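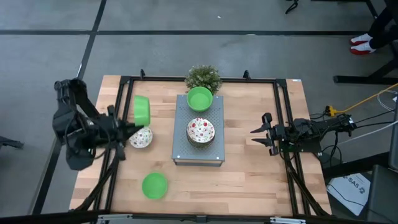

Bowls in play on one of the two-arm tables at Burura's open house in Grovidstead.

A Morning Among the Bowls at Burura
By Trevor Ashworth
February

I should say up front that I write about software for a living, mostly the kind that moves invoices from one place to another, so when Hongmei Song invited me to Burura's winter open house I said yes before I had any idea what I'd be looking at. The drive out to Grovidstead took longer than I'd planned (I stopped for a cinnamon roll, I regret nothing) and I walked in just as the first tour was gathering by the coats.

There were 23 of us, a friendly mix of students, parents and people from the machine shops along the river. Hongmei split us into groups and ours went with Boyang Xu, who works on the planner. They call it Filar. You give it a goal, something like "these bowls belong on the rack," and it works out which arm should go first, where to take hold, and how to get there without either arm swinging through the other one's space. Boyang brought up the plan on his laptop as a long ribbon of colored blocks, one row per arm, and I could have stood there all day watching the blocks shuffle around. It throws out nearly 200 candidate paths before it settles on one, and all that happens while you're still drawing breath to ask a question.

What I liked best was how much of the talk was about waiting. I had pictured two arms working away like a pair of pianists, but a good share of the code is there to decide when one of them should hold still! Filar gives out little reservations of space, and an arm that doesn't have one stays where it is. Boyang said the first version was so polite that both arms would sit there forever, each giving way to the other, and they had to teach it some manners of the ruder sort.
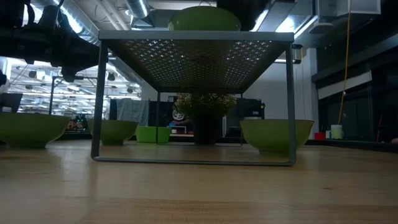 From there we moved on to perception, which is Khrystyna Yurchenko's corner of things, and she had plenty to say about the rack. A shelf full of holes is a nuisance for a depth camera, she told us, as some readings land on the metal and some go straight through to whatever is beyond it. Her program, Mao, fits a flat surface through the readings it trusts and ignores the rest. Plants are worse, all those small leaves and gaps, so Mao doesn't try to model them at all. It draws a generous bubble and tells the planner to stay out.

I asked whether a bowl was easy by comparison. From the side, yes, she said, but the rim is thin and a small error in height means the fingers close on air. They spent 4 months on rims. A boy in our group wanted to know if it could do spaghetti and she took the question very seriously.

We finished upstairs with coffee and the logging tool, where you can scrub back through a run and see what the planner believed at each moment. I wish my invoice people had one of those. The afternoon tour was starting at 2 and I was sorry to give up my chair.

Comments

Xinyi Ye: I was on the afternoon tour and we got the ribbon of blocks too. Did Boyang say whether the reservations are for a fixed time or until the arm lets go?

Trevor Ashworth: Until it lets go, I believe, but my notes have coffee on them at that spot.

marlowe_k: Four months on rims sounds about right. We did mugs. Handles, never again.

Xinyi Ye: Which place had the cinnamon rolls?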